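Minutes of the Working Group on Taught Motions, December Meeting
Zustova Laboratory, Bin Picking Project
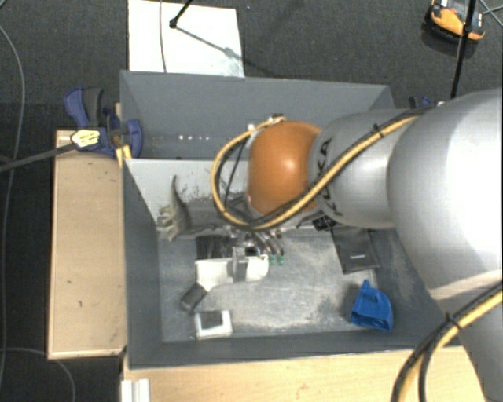
Figure 1. KUKA arm with gripper lowered into the divided bin, mixed small objects.

Present: Tyra Boström (chair), Fouad Naciri, Sivaprasad Nair, Darius Bite (minutes)
Apologies: Murdo Jardine

The chair opened the meeting at 2 p.m. The minutes of the previous meeting were approved with one correction: under item 3, "Halliday controller" should read "Neta controller."

1. Status of demonstrations
Mr. Nair reported that 200 demonstrations have been recorded by remote control on the mixed-object bin. The target agreed with Zornier remains 2000. Demonstrations led by hand have been slower to record, as the operator must stand close to the arm and the cell drops to reduced speed during that time.

Mr. Naciri asked whether the two kinds of recording could be pooled for training. Mr. Nair replied that they could, but that hand-led paths show longer pauses before the grasp. The group agreed to keep them in separate folders until the pauses have been trimmed and checked.

2. Object set
The group reviewed the current set with reference to Figure 1. Mr. Bite noted that the toy dinosaur lying against the divider allows several different grasps, and that operators do not agree on which to teach. The flat black pouch was discussed at some length. Mr. Naciri favors teaching a pinch at one end. The chair preferred a short push toward the wall first – a motion that is easier to lead by hand than to steer remotely. Both will be recorded.

It was agreed that no objects will be added before the next review.

3. Remote control station
Operators have asked for a lower motion scale when the fingers are near the floor of the bin. Mr. Nair will set up a second scale on the foot switch. Mr. Naciri reminded members that the force limit is not to be changed without written approval from Mr. Jardine.

4. Operator training
Two new operators will begin next month. Each will complete 4 supervised sessions before any recording is kept. The Halliday training sheet is out of date and still describes the old start pose.

Actions
Mr. Nair: second motion scale; trim pauses in hand-led recordings.
Mr. Naciri: draft grasp notes for the pouch and the toy.
Mr. Bite: revise the training sheet and send it to Mr. Jardine.

The meeting closed at 3:20 p.m. The date of the next meeting will be sent by the chair.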